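How I Finally Stopped Ruining Red Laundry Day

Okay, so I put off washing anything red for way too long after we moved to Jandville, mostly because of a pink towel situation I'd rather forget. These days I do a reds load 2 times a month and it goes fine!

Start with the pockets. All of them, even the tiny one on jeans (mine ate a gum wrapper once and I was picking bits off sleeves all evening). Turn everything inside out, zip the zippers, and shake out anything that's balled up.

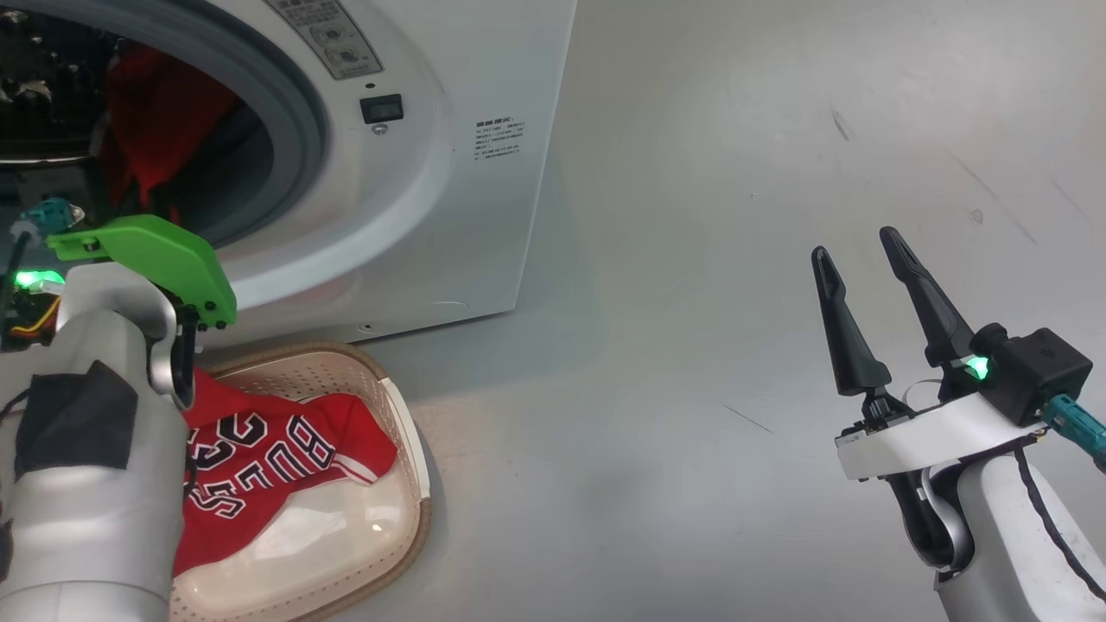

Reds go in by themselves, cold water, gentle spin. I don't fill the drum past the halfway point, and I measure the soap with the little Wesovik scoop that came with our old powder. Three level scoops is plenty for a full load, so I use 2 for this one. Please don't pour it in by eye like I used to. Too much soap just sits in the fabric and makes everything stiff.

If it's the first wash for something new, I throw in an old white sock as a tester. When the sock comes out white, that shirt can join the mixed darks next time. If it's pink, back to the reds pile it goes.

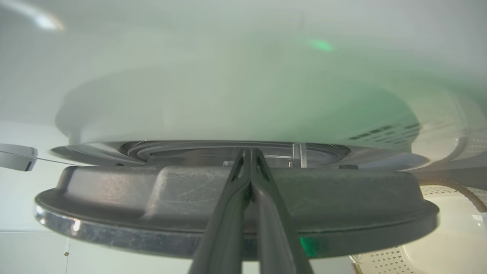

Wiping down the washer is the last job, and I do it while I'm still standing there or it won't happen. I start with the rubber seal, getting a finger and a rag right into the fold, then go over the outside with a damp Arkis cloth and dry it right after. A glossy white front like this one shows every streak, and the door is a big round thing, so go all the way along the rim and do the back of it too. Then leave it open for a few hours so the drum can air out. I hang the reds on the Bajwa rack in the hallway, out of the sun, still inside out.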